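Bench notebook, Kekthorpe workshop
Saturday, started 9:40

Back on the sourdough cultures, or the "crock project" as it says on the shelf label. I had meant to finish the flour comparison last month and then the oven thermostat ate two weekends, so this is me picking up a cold trail with a cup of coffee and my own bad handwriting from January.

Where things stand. Four jars, all fed from the same mother starter (the Rinus one, which is still going strong after everything I've put it through). Jars A and B get the stone-ground rye, C gets plain white, D gets the half-and-half. Everyone gets 135 grams of water at each feeding, same tap, left out overnight with a cloth over it. I used to skip that part and then wonder why Monday's jar sulked.

A and B nearly doubled by the time I'd swept up. C is slower but smells great, like green apples. D is the odd one — it rises fast, gets a big dome on top, then slumps before I can do anything with it. I stirred it down and fed it again at 11:15 to see if it would hold. My guess is that I'm underfeeding it, but I said that last time too and never followed up (see two pages back, the one with the oil stain).

Also tried drying some starter on parchment, spread very thin with the bench scraper. It flakes up nicely at room temperature if you leave it alone. I got impatient with the first sheet and put it near the oven, and it came out brown at the corners, so that one goes in the compost.
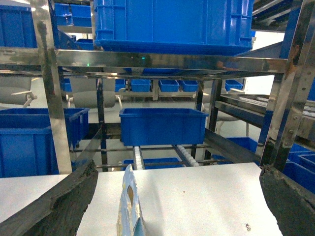 Cyprian Wysocka thinks I'm wrong about D and wrote as much in the margin in green pen: it isn't hungry, it's too wet, take the water down and leave the flour alone for three feedings before you touch anything else. Fair enough. I'd been changing two things at once, and I'd have complained if anybody else did that in this notebook. So D goes down to 91 grams of water starting tonight, flour stays at 200, and I will keep my hands off it.

1:30. Baked one small loaf from A. Good crust, a bit tight inside, and I slashed it too shallow again. Nikola Olszewski ate the heel with butter and asked for more salt. Next one gets more salt.

Still to do: wake up a spoonful of the dried flakes in warm water, relabel jar B (the tape is peeling), and call Trurkgate about the rye, as the last bag was much coarser than the one before and I'd like to know if that's how it comes now. If it is, then A and B from before and after the new bag aren't really the same test!

4:50. D fed, lid on loose, rubber band at the starting line.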